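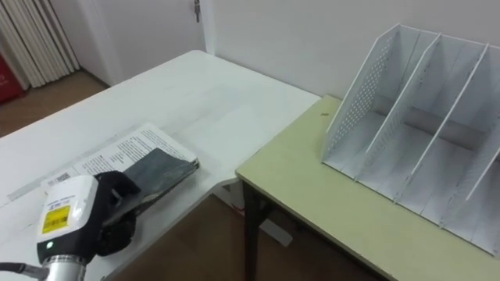
Somebody commenting on my last post wanted to know why I bother re-zeroing the fingers every time I open up the wrist, when the controller keeps the old offsets anyway. Fair question, and it deserves more than the two lines I gave it!

So the controller does keep them. What it keeps is where the motors were, and once you've had the four screws out and the cable off, the motors and the fingers don't agree with each other anymore. I learned this last July at Killmont, where I skipped the zeroing to catch a train and came back to a hand that closed on everything slightly crooked. Paper was hopeless. It would pinch one corner and push the rest off the table.

Now I do it the same way each time. Power off, wait for the green light to go out, unplug the cable at the arm end (never the hand end, the little tabs on that connector snap if you look at them wrong). Then the collar, then a wipe, then back together. I snug the screws in a cross pattern and go around twice. The whole thing takes 20 minutes if I haven't lost a screw, and I usually have.

After that comes the boring part – open, close, open, close, 5 full cycles with nothing in the way, and I listen. A healthy finger has a soft whir. A dry one ticks. If I hear ticking I go back in, even when the numbers on the screen look fine.
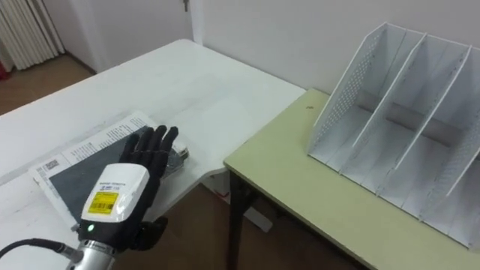 Once the cycles sound right I move on to flat things, and I start slow. Speed hides a bad zero really well. The cycle counter on the Drarolwood arm read 317 when I did it this time, and I wrote that on the masking tape inside the cabinet door along with 05/03/2023, right under my old Killmont scribbles. Low tech, but I can find it without logging in to anything.

Still on the list: a longer cable from Demchenko. The one I have now pulls a bit when the wrist rolls all the way over, and I don't love that. They quoted me two weeks to Prernport, so I'm keeping the roll limited until it gets here.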